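Two-arm folding cell from Goh now open for trial bookings

3 Jan 2023
By Nabil Khalaf

Small laundries have been asking us for a while whether anything on the market can fold without filling half the building. The big folding lines are built for flat sheets and hotel towels by the thousand, and they want a person feeding each piece in square. Goh has taken a different route with its tabletop cell, and from this month the company is taking bookings for paid trials at its Grisau workshop.

The cell is sold as a kit. You get two arms on a shared beam, the aluminum framing, a table, three side walls and the control box. It arrives in two crates and Goh says two people can put it together in a day. Ours took a day and a half, mostly because the beam has to be level before the arms go on and the floor in our Istville unit slopes toward the drain. Shims are in the kit. There were not enough of them, and we cut more.

Power is an ordinary 120 volt outlet. The control box makes a steady fan noise that you notice in a quiet room and would not notice next to a dryer. Nothing in the kit needs compressed air, so there is no compressor to find a corner for.

Teaching the cell a new item is done by hand. You hold a pair of lead arms and fold the item yourself, and the working arms copy you. The software keeps each run. Goh suggests 20 good runs for a plain square cloth and a good many more for anything with sleeves. We did washcloths, hand towels and a small apron. The washcloths were fine by the afternoon. The hand towels needed a second day. We gave up on the apron because the strings caught in the grippers and the arms kept pulling against each other until the cell stopped itself. Goh's support desk told us ties and strings are not on the supported list, and they are right, it is on page 18 of the manual.

Speed is the part most readers will ask about. It is slow. A practiced person folds several cloths while the cell does one, and Goh does not pretend otherwise in its sales sheet. The case for it is that it can be left to work through a basket while staff do something else. In our two weeks it needed a hand most often at the pickup stage, when it lifted two pieces together or took hold of a cloth too far from the corner. Once a cloth was flat on the table the fold itself was usually good. Edges came out straight enough to stack.

Color made some difference. Strong, plain colors gave us fewer missed pickups than white on white. We did not try patterned fabric.
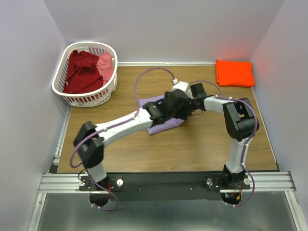
Both arms at work on a purple cloth, with a folded orange-red one at the far corner.

Cable care deserves a mention. The cables on each arm run in a purple sleeve held on with ties, and the sleeve needs enough slack at the elbow for the arm to reach the far side of the table. We set one too tight at first and had to cut the ties and start again. Check this before the first full run, and check it again after a week.

The trial costs 2000 for five days at Grisau, with an engineer on hand for the first two. You bring your own linen. The fee comes off the price if you order before the end of March. Goh will not quote a kit price until after a trial, which we think is a mistake – a small shop needs to know the size of the bill before it gives up a week.

Service is through Menoston, who also hold the spare gripper fingers and the sleeves. Fingers are the main wearing part. We wore through one pair in the two weeks, and the new pair came in three days and went on with a hex key.

Members who want to book should write to Goh directly and say what items they fold and how many a day. Trial places go in order of request. If you have already run one of these cells, on linen or on anything else, send me your notes and I will print them with the next equipment round-up.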